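그루렉스(Grurex) 제과공장 오픈데이 다녀온 이야기

드디어 다녀왔어요! 작년에 신청했다가 떨어지고 올해 7월에 다시 넣었는데 덜컥 붙어서, 2024년 10월 22일 아침부터 셔틀버스를 타고 그루렉스 공장에 갔습니다. 한 조에 30명씩 들어가는데 저희 조는 신청 안 한 분이 친구 따라 오시는 바람에 31명이 됐어요(담당자분이 그냥 웃으면서 들여보내 주심). 위생모에 덧신에 가운까지 입고 나니 다들 똑같아 보여서 같이 간 언니를 두 번이나 놓쳤네요 ㅋㅋ

첫 코스는 반죽실이었어요. 문이 열리자마자 이스트 냄새가 확 올라오는데, 빵 좋아하는 사람이면 여기서 이미 게임 끝이에요. 안내는 생산팀의 지샨 잔주아(Zeeshan Janjua) 씨가 해 주셨는데 한국어를 어찌나 잘하시는지! 도넛 반죽은 여름과 겨울에 물 온도를 다르게 잡는다고 하고, 비 오는 날엔 물 양도 조금 줄인대요. 저는 집에서 계절 상관없이 찬물을 붓던 사람이라 속으로 좀 찔렸습니다. 발효실은 유리창 너머로만 봤는데 그래도 창이 커서 한참 붙어 서 있었어요.
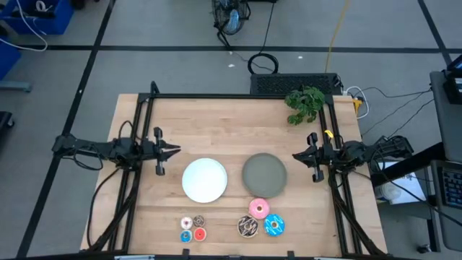 집에서 도넛을 튀기면 왜 겉만 타고 속은 덜 익을까요?

기름 온도가 너무 높아서 그렇대요. 불을 낮추고 한 번에 조금씩만 넣어서 천천히 튀기고, 반죽 두께도 가운데까지 고르게 맞추라고 하셨어요.

이 얘기 듣고 다들 휴대폰에 받아 적느라 줄이 멈췄어요. 저도 적었고요. 튀김 라인은 생각보다 조용했고, 도넛이 반쯤 가서 홱 뒤집히는 구간에서는 어른들이 애들보다 더 크게 와 하고 소리를 질렀습니다. 포장실은 솔직히 좀 지루했어요. 상자 접는 속도는 대단한데 설명이 길고 서 있을 데가 좁아서, 뒤쪽에서는 거의 안 들렸어요.

점심은 구내식당에서 먹었는데 메뉴가 뜬금없이 육개장! 근데 맛있었어요. 단 냄새를 오전 내내 맡고 나서 먹는 얼큰한 국물이라니, 밥까지 말아서 싹 비웠습니다. 커피는 폰덱(Pondeck)이라는 로스터리에서 나와서 내려 줬는데 줄이 길어서 저는 포기했고, 언니가 받아 온 걸 한 모금 뺏어 마셨어요. 산미가 있는 편이라 제 취향은 아니었지만 도넛이랑은 잘 맞을 것 같더라고요.

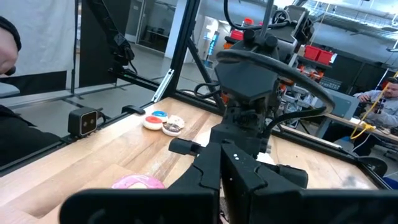

오후에는 개발팀 아티프 린드(Atif Rind) 씨의 글레이즈 강의가 있었는데, 저한테는 이날 제일 재미있는 시간이었어요. 슈거파우더에 우유를 한 숟갈씩 넣어 가며 농도를 보는데, 숟가락에서 떨어진 자국이 금방 사라지면 너무 묽은 거래요. 색은 마지막에, 그것도 이쑤시개 끝으로 찍어서 넣으라고 하셨고요. 저는 사실 초코파인데 분홍 아이싱에 살짝 밝은 흰 줄이 비치는 도넛을 보고 나니까 마음이 흔들려서, 다음에 집에서 하면 무조건 분홍으로 해 보려고요. 질문 시간에는 어떤 꼬마가 하루에 도넛을 몇 개 드시냐고 물어서 강의실이 뒤집어졌는데, 대답은 비밀이라고 하시더라고요 ㅎㅎ

나오는 길에 직영 매장에 들렀어요. 견학 온 사람은 할인이 된다길래 3상자 샀습니다. 하나는 부모님, 하나는 회사, 하나는... 집에 오는 버스에서 뜯었어요. 올드패션이 제일 맛있었고 크림 든 건 흔들려서 좀 터졌으니 멀리서 오시는 분들은 크림 없는 걸로 사세요. 그리고 공장 안이 은근 더우니까 가운 안에는 얇게 입고 가시고, 신발은 꼭 굽 없는 걸로요! 내년 신청 공지 뜨면 블로그에 또 올릴게요.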